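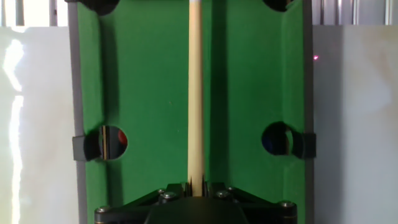

About Zendau

Zendau tests and repairs scales and balances for food packers, pharmacies and school laboratories. The company was started by Harriet Dvorak in a rented unit on Crenshaw Road and moved into its present building on 8 Apr 2021. Lyle Whitlock runs the calibration room.

Work is split into 2 sections. The bench section takes balances with a capacity of up to 3000 g. The floor section handles platform scales up to 1000 kg, normally at the customer's site.

Every instrument is checked as received before any adjustment is made. Readings are taken at seven load points, going up and then coming down, and corner loading is checked separately. The certificate lists both sets of readings – as found and as left – with the uncertainty for each point.

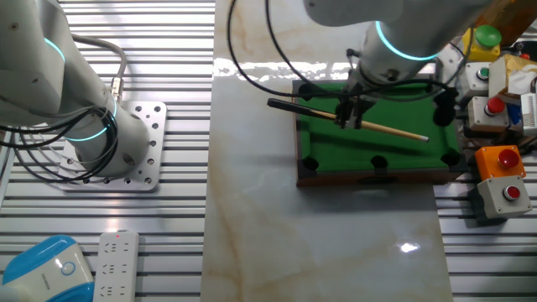
Balances sent by carrier should be packed with the pan removed and the transport lock set. Units arriving with the lock open are inspected for damage to the flexures, and the customer is called before work starts.

We stock load cells, feet and power supplies for the Umby and Ivader ranges, including models no longer sold. Parts for other makes are ordered on request. Weight sets can be left with us for cleaning and comparison – please include the last certificate.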